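From: Samah Radwan
To: Huswood paint and finish list
Date: 2/18/21
Subject: Re: Yellowing on white pieces, which primer?

Ashok Rathore wrote:

> I have a pine dresser that came out of my aunt's place in Lultberg and I
> want it white. I did the top as a test, two coats of the Vasard satin
> straight over the old varnish after a quick sanding. Looked great for a
> week and now there are tan blotches coming up over every knot and a sort
> of pinkish cast along the back edge. Do I keep adding coats? My brother
> says oil paint is the only answer but I have a baby in the house and
> don't want the smell. Also the paint scratches off with a fingernail,
> is that normal?

Ashok, please don't add more coats! You could put 12 on there and the knots would still find their way up. I love this question because I went through the exact same thing with my first dresser and it's so fixable.

You have two separate problems, so let me take the blotches first. Pine knots are full of resin, and old stain has dye in it, and water-based paint lets both of them travel. The tan is the knots. The pinkish cast sounds to me like an old mahogany-type stain under that varnish (was the dresser reddish before?). Both get stopped by shellac. The white pigmented kind is what I use. It does smell, it's alcohol, but it smells hard and fast and then it's gone, which is very different from oil paint hanging around for a week. Do it in the garage with the door up and a proper respirator on, no pilot lights or heaters anywhere near, and leave the dresser out there until you can't smell a thing with your nose in a drawer.

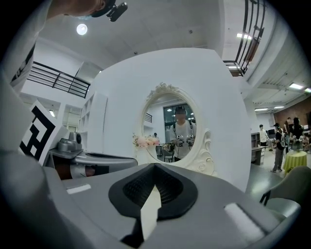 The scratching is the other problem and it comes from the varnish. Sixty seconds of sanding on a glossy surface gives the paint nothing to hold. Wash it first – dish soap and warm water, then a clean rinse, then let it dry overnight. There's decades of furniture polish on anything from an aunt's house and sandpaper just pushes it around. Then sand until the whole surface has gone flat and dull when you look across it with a lamp. I use 120 on bad spots and 180 everywhere else. One caution with a baby around: if there is any older paint hiding on that dresser, inside the drawers or on the back, test it for lead before you sand a thing.

For the top you already painted, scrape off whatever comes up easily and sand the rest smooth. If it's lifting with a fingernail most of it will come off in an evening, and it is weirdly satisfying.

Then one thin coat of shellac everywhere and a second on the knots. Thin! It dries so quickly that if you go back over it you get ridges, and you'll see every single one under satin white. Use a cheap brush you don't mind throwing away, or clean it in denatured alcohol.

On the paint itself, I've used the Vasard satin and I like it a lot, so don't give up on it. It levels nicely if the room isn't too warm. Where people get in trouble is putting a jewelry box or a lamp on it too soon. Dry to the touch is two hours. Hard is more like 25 days in my house in winter, and I wait the whole time on any top that's going to have things dragged across it.

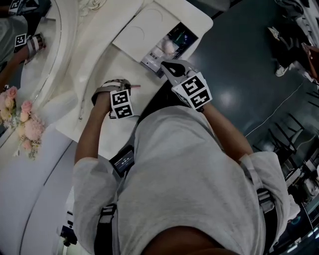
Drawers deserve their own paragraph. Don't paint the sides or the runners, please, or they'll stick all summer. I paint the fronts and the thin top edge and stop there, and rub a candle stub along the runners while they're out. Lids are the same story, paint on paint will grab, so I leave the meeting edges bare or give them a rub of clear paste wax after everything has cured.

Oh, and carved trim, if you ever get to that. Use a small round brush, load it lightly, and come back five minutes later to pick up the drips that collect at the bottom of the curls. I did a pair of Guillot mirror frames last April and forgot to come back. There are still two little icicles on one of them.

Your brother's not wrong that oil holds up, but oil whites go yellow, especially away from sunlight, like behind a door or inside a cabinet. So for white I'd stay water-based on top with shellac under it every time.

Do you know what the varnish is? Put a drop of denatured alcohol on an inside corner and wait a minute. If it goes sticky, it's old shellac, and that changes how I'd do the prep – you'd be able to clean a lot of it off with alcohol and a gray pad and skip half the sanding. Let me know what you find, I'm dying to hear!

Samah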